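4. Do Repaired Computers Really Last Longer?

4.1 The claim and where it comes from

The idea that repair adds years to a home computer is repeated so often that few people ask how anyone would know. Repair programs quote it, city offices quote the repair programs, and the newspapers quote the city offices. When we went looking for the study at the bottom of the pile, we found mostly other people citing each other. The local version in Randanside and Bilorau is that a machine repaired through the Sani program "gains a second life." The phrase appears on the program's leaflets and in its annual report, and in neither place does it come with a definition.

Part of the trouble is the word "life." A computer can be switched on every day, used once a month to print a form, or kept in a closet because the owner is afraid to throw out the photos on it. All three count as alive if the question is "Do you still have it?" The Sani follow-up card asked exactly that question and no other. We think this explains a good share of the program's success rate, and we say so with some reluctance, as both of us have had machines repaired there and were pleased with the work.

The second trouble is what counts as the same machine. Owners tend to speak of a computer as one thing, the way they speak of a car. A bench technician is more likely to see a set of parts that happen to share a case. If the drive goes one year, the memory the next and the power supply after that, it is hard to say what has survived.

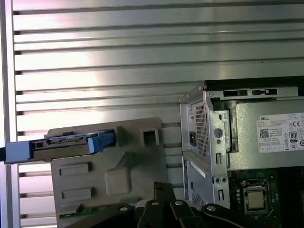 Storage is the awkward case. In our interviews, owners who had received a new drive often described the computer as "like new," while owners who had kept the old drive and replaced almost everything else described it as "my old one." What they cared about was their files. If that is right, then asking people how long they have had "the computer" measures how long they have had their documents, and those can outlive any number of boxes. A survey that can't tell the two apart shouldn't be used to claim anything about hardware.

4.2 What we asked instead

We began with 316 households that had brought in a desktop computer for repair. At the second interview we reached 278 of them. The remaining 38 had moved, declined or did not answer after repeated calls, and we have no good way of knowing what became of their computers. Earlier reports from the program left such households out of the total and went on as if they had never been there. We have kept them in view throughout, as a missing household could easily be one whose repair failed and who saw no point in talking about it.

In place of "Do you still have it?" we asked when the computer was last turned on, for what purpose, and whether another device in the home had taken over the tasks it used to do. These are dull questions and they produced less cheerful answers. A number of owners told us in the first minute that the repair had been a success and in the fifth that they now did everything on a tablet. We don't regard these people as confused. They had been asked, in effect, whether they were glad, and they were.

We also dropped the satisfaction scale. Zsófia Győri argued early on that a person who has carried a heavy case across town, waited, and carried it home again will not readily say that the trip was wasted. We tested this only informally, so we make no strong claim. Still, the handful of owners who had their machines picked up and delivered were noticeably more willing to complain.

4.3 Parts, records and the problem of small things

The program's own repair records were supposed to settle what had been replaced and what had not. They settled less than we hoped. Large components were written down with reasonable care. Below a certain size the records thin out, and they do so unevenly between the two towns, which makes any comparison of "repairs per machine" doubtful.

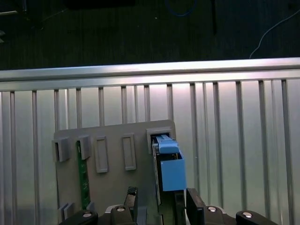
Cables are the worst of it. In Randanside a replaced cable was entered as a repair; in Bilorau it was treated as something one simply does while the case is open, and was not entered at all. The effect on the totals is large, since a bad cable is among the most common faults and among the cheapest to fix. Anyone who has worked near a bench knows how easily such items slip out of the paperwork. A thin blue cable and a thin white one, lying loose on a dark surface like the pair beyond the metal rail here, could be new stock, faulty pulls or leftovers, and looking at them won't tell you which. The record sheet is meant to do that job. When it doesn't, the analyst is left guessing, and guesses in this field have a habit of landing on the side of the program.

We considered correcting the Bilorau totals upward by applying the Randanside rate. We decided against it. The towns differ in the age of the machines brought in, and a correction built on one set of loose records and applied to another would give the tables a polish they don't deserve. Readers who want a single combined figure will have to do without one.

A related question is whether modular parts help. Travitz, the supplier used by the program in both towns, holds that boards which can be pulled and pushed back in by hand make repair more likely. That sounds sensible, and it may be true. The evidence offered to us was a list of designs, however, and a list of designs says nothing about what owners do on a Tuesday evening when the screen stays black. In our interviews, 13 households said they had opened the case themselves before bringing it in. That is too few to support a finding in either direction, though it does make us doubt that easy access on its own changes much. Most people, faced with a machine that might be fixable, put it in the hall and wait.

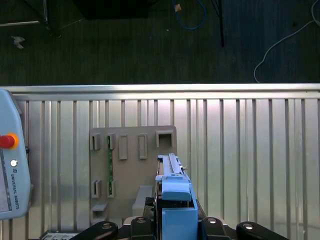
Figure 1. A slender light blue part held in a gripper in front of a tan mounting board; a green circuit board strip stands in the board's second slot.

4.4 What is left of the claim

We don't conclude that repair is useless. Some of the computers in our group were in daily use at the second interview, and their owners could say what for. What we can't find is support for the step from "some repaired computers are still used" to "repair adds years." To take that step one would need to know how long similar machines last when they are not repaired at all, and here the program has no records, for the obvious reason that such machines never come through the door.

It might be objected that we have set the bar too high for a small local program - that leaflets are not journal articles. We have some sympathy with this. But the Sani figures have traveled. They were used in a November budget request in Bilorau, where the phrase "second life" had turned into a number of years with no source attached. Rozália Fekete asked the office where the number came from and was sent a copy of the leaflet.

There is also the question of replacement. A repaired desktop that stays in the home next to a newly bought laptop has not prevented a purchase. Several owners had bought the new device while the old one was still at the bench, and then found themselves with both. Under the follow-up card these homes were recorded as successes. Under our questions they fall into a middle group that we found hard to name and have labeled "kept, rarely used." The label is clumsy, and we would drop it for a better one. Section 5 gives the full wording of the interview questions and the rules we used to sort the answers, including the two cases on which we could not agree.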